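Teaching two arms to write on a whiteboard
Project report, Prekstead robotics club, autumn term
2025-11-15

Why we picked writing

When the club met again in September we had a long list of things we wanted the two arms to do. Somebody wanted them to stack blocks, somebody wanted a drum solo, and there was a very loud group in favour of pouring tea (we were told no, and fair enough). In the end we voted for whiteboard writing, and I am so glad we did. It sounds like a small job. You pick up a pen, you put the tip on the board, you move your hand. Then you try to get a machine to do it and you find out how many little decisions your own hand makes without asking you.

Our aim for the term was to get one arm to hold a marker and draw a short line that a person could see from across the room, while the other arm kept the board from sliding about. Letters were the stretch goal. We called the project Grukix, which was a typing mistake in our first shared file that stuck.

Our mentor was Marijke Verstraete, who let us make nearly all of our own mistakes and only stepped in when we were about to overtighten something.

The set-up

The two arms are fixed to a long black platform along the front edge of the table, one at each end, so they can both reach the middle. Each has a parallel gripper. The pens are ordinary whiteboard markers with coloured caps, and the board is a small one with an orange-yellow edge, light enough to carry in one hand. We chose a light one on purpose, as we wanted to see if the second arm could do the steadying by itself.

We drive the arms by hand from a pair of controllers and record every try. The recordings are then used to train the program that moves the arms without us. So the better our own driving is, the better the arms behave later on, and for the first few weeks our driving was pretty awful!

We left toys and blocks at the back of the table for most runs. The first time we trained with a completely clear table, the program got confused as soon as a single block was put down, so after that we kept things messy and moved them about between sessions.

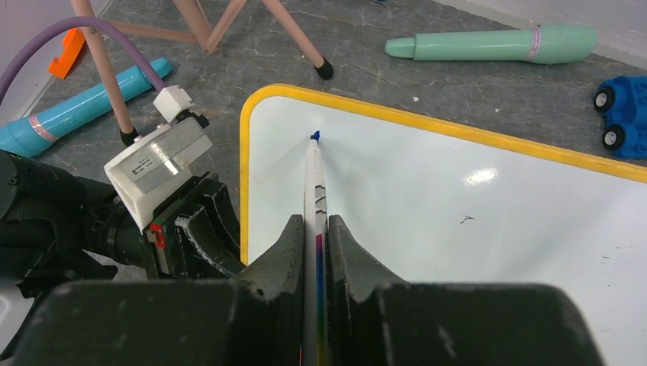 Figure 1. Wrist view of the right arm, marker held upright over the board with the blue tip showing.

Getting hold of the pen

Gripping took us much longer than writing. A marker is round and smooth, and if the fingers close on it even slightly off centre it spins. In our early tries the pen often turned sideways as it was lifted, and then the tip pointed at the wall. Closing harder did not help much and made us all nervous.

What worked was slowing down the last part of the approach and closing the fingers in two steps: a light touch first, then a short pause, then the full grip. The pause lets the pen settle between the fingers. We also learned to grip further up the barrel, well away from the tip, so the fingers stay clear of the board. Whoever was driving had to keep an eye on the wrist view for this, and we got into the habit of calling out "tip!" when we could see colour at the end of the pen.

Caps were a whole problem of their own. Pulling one off needs both arms, and we managed it only now and then, so for the main set of recordings we took the caps off by hand. I would love to go back to this next term, as the few times it worked there was proper cheering.

Pressing just enough

Once the pen is held well, the next question is how hard to push. Too light and you get dots. Too heavy and the board tips or skids, and the pen slides up between the fingers so the next stroke misses completely. We tried a foam pad behind the board, and we tried taping the board down, which worked nicely but felt like cheating. In the end we had the left arm rest its gripper close to the board's left side and move in to hold it when the right arm started a stroke.

Timing between the two arms was the hardest bit of driving. We ended up with one person on each controller and a third person counting them in, like a rowing crew. 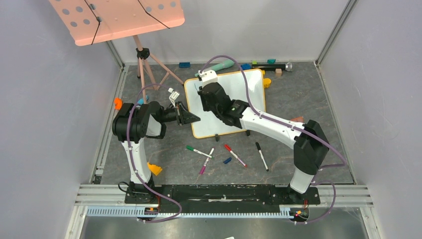 Figure 2. The right arm over the board and the left arm at its left edge, with four capped markers lying in front of it.

What we recorded

We made 1269 recordings in all. Of those, 98 were thrown out, mostly for dropped pens and a few for a controller that had not been switched on properly (sorry, that was me twice). That left 1171 for training. We trained the program 3 times from scratch, changing the mix of recordings each time.

The first version could reach the pen but hardly ever kept hold of it. The second was better at gripping and then hovered above the board for ages as if it was thinking about what to write. The third one picked up the pen, came down and drew a line. It was short and a bit wobbly, and I have a video of it that my whole family has now seen more than once.

We did not get to letters. We had one go at a capital L which came out as two strokes that never met.

Things we would do differently

Name the recordings properly from day one. We lost the best part of two sessions at the Whiteley building sorting out files called "test", "test new" and "test new real".

Swap drivers more often. Most of the good gripping runs came from the same two people, and the program picked up their habits, including a funny little dip before the lift.

Wipe the board between runs, or decide not to and stick with it. We did a mixture, and we can't tell now if old marks made any difference.

Next term

We would like to finish the cap job, try thicker pens and have another crack at that L. The Stusten open evening is where we plan to show it running live, with the arms writing on the board in front of visitors. New members are very welcome, and you don't need to have done any coding before. Half of us hadn't. Come and have a go on the controllers, and bring any old whiteboard markers you have at home, as we get through a lot of them.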